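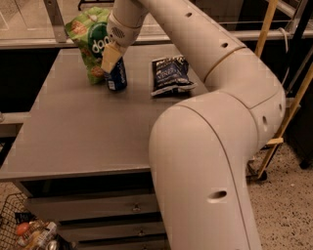
Hi Divya,

Time for the May update on the snack table. I know you asked for one page, so I'll try to behave!

The short version: we're open, people are using it, and we still have most of your 600 left. The long version is messier (sorry).

**What we've got so far**

We settled on the gray metal table with the drawers under it, and I'm so glad we did. It wipes down in seconds, and the little raised rim along the front catches things that would otherwise end up on the floor. Dwynwen wanted the taller shelf unit from Gestel, but it would have blocked the window, so that's off the list for now.

Chips are winning by a mile. Salt and vinegar goes first, every time, and the stuff in bright green bags does well with the evening crowd. Small cartons are slower. I think people don't spot them once the bags start leaning and flopping over everything, so we're going to stand the cartons up in front and lay the smaller bags flat beside them. Kianoush has been trying out a few layouts and I'll send you whichever one he stops fiddling with.

**Money**

- Opening order from Sundaram: 24 bags of chips and 20 cartons
- Bags that arrived split: 2 (credited already, they were very nice about it)
- Still to buy: drawer dividers, a price card, more salt and vinegar

I haven't touched the part you set aside for a fridge. Nandini thinks we should wait until fall and see if anyone asks for cold drinks – so far only Thirumalai has, and he asks every day.

**What's not working**

The drawers. Spare stock is supposed to live in there, but the puffier bags get crushed when you push them shut, and then nobody wants them. I've moved the bags to a box in the hall and I'd like to keep the drawers for cartons, napkins and the cash tin. If you know of a cheap set of dividers, send me the link!

I also promised you a weekly count and I've managed it most weeks. The missing one is my fault, I was at the Skoradura site and forgot to hand over the sheet.

**Next**

Second order goes in once you've okayed the list. I'd like to drop one of the carton flavors and put that money into chips. Could you let me know by noon tomorrow? Sundaram's cutoff is 2 in the afternoon and they don't budge.

Thanks again for backing this,
Dwynwen says hi too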